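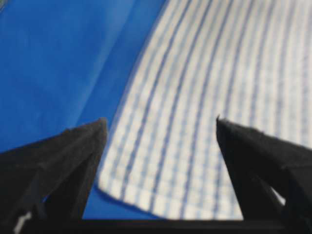
Figure 1. White cloth with blue stripes and a faint blue check, on blue fabric.

Why Do Cotton Dish Towels Shrink? A Study of Four Washing Temperatures
Project report, Introduction to Textiles
Genalyn Macaraeg and Efren Tan
Supervisor: Hélène Dufour

1. Introduction

When we buy a new cotton towel, we expect that it will keep its size. In practice many towels become shorter after the first washes, and the corners do not meet any more when the towel is folded. In our student residence in Belmonte this is a common complaint, and it was the beginning of our project.

Cotton does not shrink because the fiber itself becomes shorter. During spinning and weaving the yarns are pulled and kept under tension. The finishing of the cloth fixes this tension for some time. When the cloth is put in water and moved, the yarns relax and the cloth goes back to a more natural length. This is called relaxation shrinkage. The warp yarns, which run along the length of the cloth, are usually under more tension on the loom than the weft yarns, so we expected more shrinkage in the length than in the width.

Our question was simple: does the washing temperature change how much a cotton towel shrinks, and after how many washes does the shrinking stop?

2. Material

We used plain woven cotton towels from two makers, Derka and Jiltetti. All of them were new and had never been washed. We chose woven towels and not terry, as the loops of terry cloth make it difficult to measure in a straight line.

Each towel was cut into two test pieces. The edges were sewn with a zigzag stitch so that they did not fray. On every piece we marked a square with sides of 400 mm, using a waterproof pen and a metal ruler. The sides of the square followed the yarns. This took more time than we had planned. On checked and striped cloth it is easy to follow a line of the pattern, but on plain white cloth we had to pull out a single yarn to see the direction.

3. Method

The test pieces were divided in four groups, one for each temperature: cold, 30, 40 and 60 degrees Celsius. Every group was washed with the same powder detergent and the same program length, and then dried flat on a table. We did not use a dryer, because then we could not separate the effect of the washing from the effect of the hot air.

After drying, the pieces rested overnight and were measured the next day, in the length and in the width, at three places. We wrote down the average. The procedure was repeated until each piece had been washed four times. Remedios Galang from the textile laboratory showed us how to lay the cloth without stretching it, and she checked our first measurements.

In total we made 128 measurements of the length that could be used. Some were thrown away as the pen marks were not clear enough to read.

4. Results

In all groups the length decreased more than the width. The biggest change came in the first wash. In the second wash the change was much smaller, and after the third wash we could not see a difference that was larger than our reading error of one millimeter.

The temperature had an effect, but a weaker one than we expected. The pieces washed at 60 degrees shrank the most. The cold group shrank the least, but it also needed more washes before it was stable. Between 30 and 40 degrees the results were mixed, and we do not want to say that there is a difference.

One Jiltetti piece in the 40 degree group had a side of 196 mm at the half-way mark after the first wash, where it should have been 200 mm before washing. We include it here because it was typical for the length direction - the other pieces of this group were close to it.

The Derka towels shrank slightly less in the width. We believe this is connected with a denser weave, but we did not count the yarns, so it is only a guess.

5. Problems

The washing machine in the residence shows a temperature, but we had no way to measure the real temperature inside the drum. Also, the machine was occupied on most evenings, and the pause between two washes was not always the same. In December the drying room was colder and the pieces needed more hours to dry. We do not know if this changed the results.

6. Conclusion

Most of the shrinkage happens in the first wash, even in cold water. A person who wants to sew something from cotton toweling should wash the cloth before cutting it, at the highest temperature that will be used later. For a next project we would like to test linen in the same way.

We thank Rodel Saludo for lending us the metal ruler and the sewing machine.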